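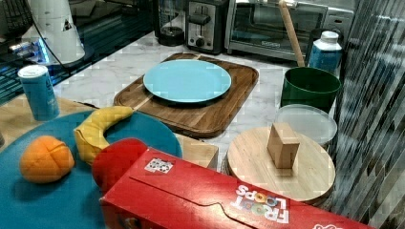
A cereal box lying on its side.

Breakfast is the first meal of the day, eaten in most households soon after waking. The word is a plain joining of "break" and "fast", the fast being the long stretch of the night in which nothing is eaten. Customs differ a good deal from one country to the next, and quite often from one side of a kitchen table to the other.

In Britain and Ireland the meal was for centuries a matter of bread, ale and whatever was left from supper, with porridge holding firm in the north. Tea, and later marmalade, came in gradually. The cooked breakfast of bacon and eggs belonged at first to comfortable country houses, where dishes were kept warm on the sideboard for guests who came down late. Ready-to-eat cereals arrived from the United States and were taken up gladly, especially in homes where there was a train to catch.

The village of Flolel kept an older habit, a thin oat gruel known locally as huleck, supped from a shared bowl and finished off with a crust. The Lammont household book gives 58 breakfast receipts, 20 of them for gruels of one sort or another, and a very stern page on the proper airing of oatmeal.
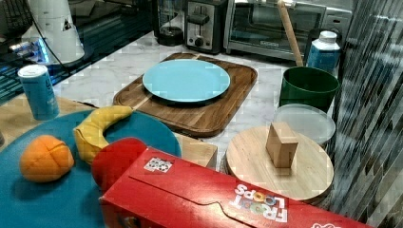 Paraskevi Theodorakopoulos has objected that such books tell us what the better-off wished to eat, and that most families simply had yesterday's bread, warmed if there was a fire and cold if there wasn't. Later writers have largely come round to this view, though the Lammont book is still much quoted for its marmalades.

Toast deserves a word of its own. It began as a thrifty way of making stale bread pleasant again, held to the embers on a long fork, and the electric toaster brought it within reach of anyone with a socket and a few minutes to spare.

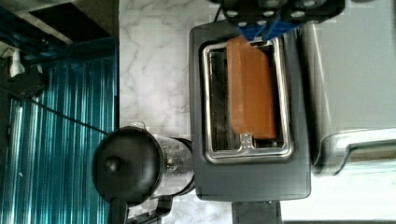

A slice of bread in the slot of a toaster.

See also: Brunch; Elevenses; Marmalade; Porridge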